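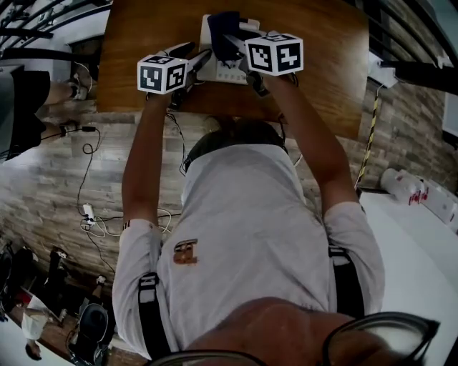
Slide 1. Collecting with two hand-held grippers, cloth task.

Good afternoon, and thank you for coming. My name is Antonina Maksymiv and I work on data collection at Garnport. (Wait for the microphone. Speak slowly.)

I leave this first slide on the screen while I talk, so please look at it from time to time. There is no robot arm doing the task. A person holds one gripper in each hand and does the task as a person would do it. What we want to keep is the movement of the two grippers, and later the learning system has to repeat it with its own arms.

Point to the cubes. Each gripper has a white cube with black square patterns. In our method the patterns give us the position and the angle of the gripper. If the cube is hidden for a long moment, we lose the path, and the example goes to the rejected folder. So the collector has to learn to turn the wrist in a way that keeps at least one face open to the camera. This takes practice. Most new people forget it when the task becomes difficult.

Point to the cloth. Dark cloth over a white object is a hard case for us. The cloth never falls the same way two times, and this is the reason we want so many examples of it.

Numbers (say them one time only, they are also in the handout):
In May we recorded 798 examples. After checking we kept 407. Our plan with Bemex was 300, so we were content, but I want to speak about the part we lost.

The first cause was the hidden cubes, I explained it already. The second cause was speed. Good collectors become fast, and then the jaws close before the camera can see clearly what they close on. Now we ask them to make a short stop before each grasp. Some of them do not like this. They say it feels not natural, and I agree with them, but the training at Moroz went better with the short stops inside.

The third cause was our own instructions. We wrote "move the cloth" and everybody understood it differently. Some people lifted, some people pulled. For the model these are two different tasks with one name. The new text says which hand, which part of the cloth, and where it must end.

(If there is time: tell the story of Clomow, where they wrote the instructions after the recording. Keep it short.)

Practical advice for those who start now. Let each person work in sets of 10 and then rest the arms. Check the first set before you record the second one. Keep the failed examples, with a label, in a separate place. We deleted ours in the beginning and I am still sorry about it.

Next slide: the labeling tool. Drink water here.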